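Entrevista con la responsable del taller Drunda: «Un suelo de madera se arregla casi siempre»

31 Jan 2023

Lleva media vida restaurando pavimentos antiguos y dirige Drunda, un taller pequeño que trabaja sobre todo en viviendas. Empezó de aprendiza en la firma Lacson, lijando a mano los rincones. «Los primeros meses no toqué una máquina», recuerda. «Aprendí a mirar la veta y a distinguir una mancha de una quemadura».

Su especialidad es el taco de testa, colocado con la fibra hacia arriba. Aguanta mucho peso, explica, pero bebe el aceite con ganas. 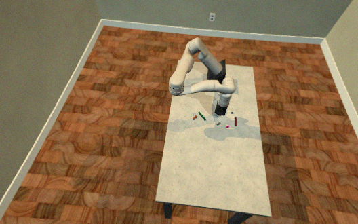 El encargo más largo fue el de la antigua imprenta Deswood: 555 piezas repuestas, todas cortadas en el taller. «El cliente quería barniz brillante y le dije que no. Tardamos dos semanas en ponernos de acuerdo – al final fue aceite».

De los precios habla sin rodeos. Cobra 50 euros por la visita y los descuenta si hay obra.
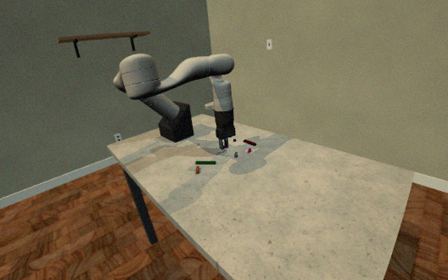 También rechaza trabajos. Si hay humedad debajo, pide que se resuelva antes y vuelve cuando el solado está seco. «He perdido clientes por eso», dice.

En March empieza en el edificio Brivia, donde el pasillo lleva años tapado con moqueta. Todavía no sabe qué va a encontrar.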